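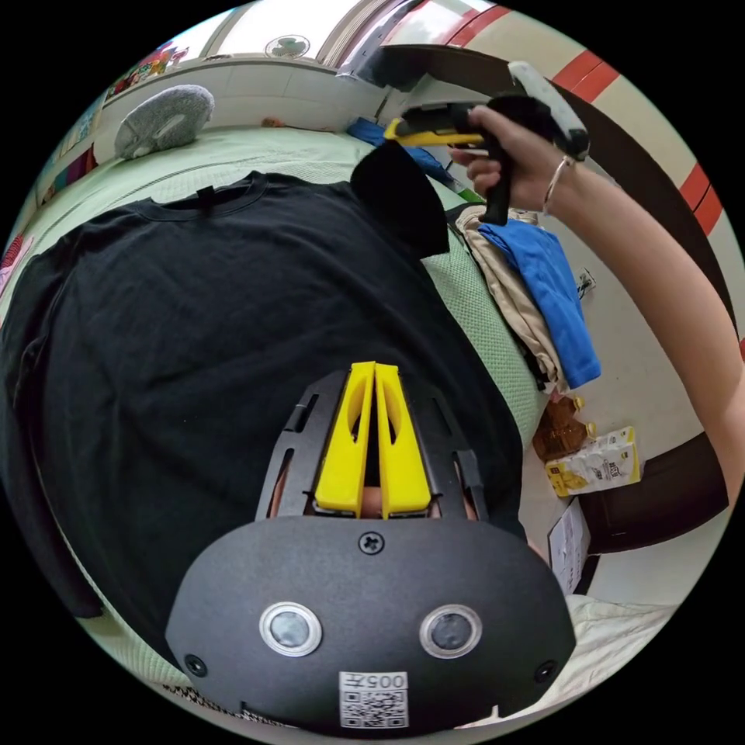
Small classes are worth paying for

Evening language schools in Sestbridge have been getting bigger. The one where I studied Turkish used to cap a group at nine. Last October it raised the cap, and the fee stayed at 765 for the term.

I understand the rent problem. Shirin Ansari, who taught my first course, told me the room costs the same whether it holds three people or a crowd. But adults learn to speak by speaking, and in a full room a shy student can get through a whole evening with one sentence, usually read off a sheet.

The schools answer with apps. Ours came with a list of 3,000 words to tap through at home. I did most of it and still froze when a shopkeeper asked me a simple question. A list can't interrupt you or look puzzled – a teacher with time for you can.

I would rather pay more for a shorter course in a small group. Valdis Raudsepp disagrees, and he runs a school, so he knows the numbers better than I do. He says students compare prices first and ask about class size later, if they ask at all. Then schools should print the class size next to the price.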